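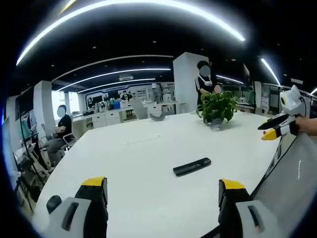 Potted plant on a white table.

Gamcombe Houseplant Swap: Frequently Asked Questions

Thanks for your interest in the swap! We love getting new people through the door, and most of the questions we get by email are covered on this page. If yours isn't, write to Colleen Arsenault at the contact link and she'll get back to you, usually the same evening.

What is the swap?
You bring plants you'd like to pass on, and you go home with plants you'd like to try. It really is that simple. We meet every month except January, when it's too cold to carry anything tropical across a parking lot.

Where do you meet?
In the ground floor hall at Durnham House. The entrance is on the side street, past the bike racks. Doors open at 6 p.m. for people bringing plants and 7 p.m. for everybody else.

Do I have to bring something?
No! Come empty-handed your first time if you like. There's always a "free to a good home" shelf by the door, and it's usually full of spider plants, pothos cuttings and whatever someone overdid that spring. After that we ask that you bring at least one thing. A rooted cutting in a yogurt cup is fine.

How does the trading work?
Every plant you check in gets you a ticket, and every ticket gets you a plant. Larger plants (anything in a pot wider than your hand is long) get two tickets. Unused tickets carry over, so hang on to them. A few people have been saving up for months and then walk off with an enormous fiddle-leaf fig, and good for them.

What can't I bring?
Please leave these at home:
Anything with live pests, even just a few
Plants dug up from parks or roadsides
Artificial plants
Garden center plants still under a patent that forbids propagation (whole plants are okay, cuttings of them are not)

How do I check my plant for pests?
Look under the leaves and where the leaf meets the stem, in good light. Fine webbing usually means spider mites. White fluff is usually mealybugs. Small brown bumps that scrape off with a fingernail are scale. If you find any of these, treat the plant, wait a few weeks, and bring it to a later swap. We look over everything at check-in too, so please don't be offended if we turn one away. It has happened to all of us, Colleen included, and it was her favorite hoya.

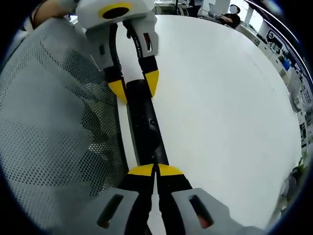

Once you get your new plant home, keep it away from the others for two weeks. A spare windowsill or a bathroom with a bit of daylight works well. Check it each time you water, and if it still looks clean at the end, move it in with the rest of the family.

Should I repot right away?
Wait a little, unless the roots are circling hard or the soil smells sour. A plant that has just changed houses already has new light and new air to get used to. When you do repot, go up only one pot size. Too much wet soil around a small root ball is the quickest way to lose it.

Which soil do you use?
This one starts arguments (friendly ones!). Amnuay Luangrath mixes the big batch we give away in March, and his recipe is two parts potting mix, one part perlite and one part orchid bark. It drains fast and suits most leafy houseplants. For succulents, double the perlite and skip the bark.

What are good plants for a dim apartment?
Snake plants, ZZ plants, cast iron plants and most pothos will put up with low light. They grow slowly in it, so water less than you think you need to. Any windowless room will need a grow light.

Are any of the plants poisonous to pets?
Yes, quite a few. Pothos, philodendron, dieffenbachia and peace lilies can all irritate the mouth and stomach of a cat or dog, and true lilies are very dangerous to cats. We put a red sticker on the ones we know about, but please look yours up before you take it home.

How many plants have changed hands so far?
The tally book says 2,640, and 595 of those were from the last year alone. We couldn't be happier about it.

Can I start a swap in my own town?
Please do! The Bastuneck group began when two of our regulars moved away and missed it, and they now have a waiting list for table space. We're glad to send you our check-in sheet and our ticket template.

Is there parking?
There's free street parking after 6 p.m. on Cao Street. If you're bringing something tall, you can pull up at the side door to unload, then move the car.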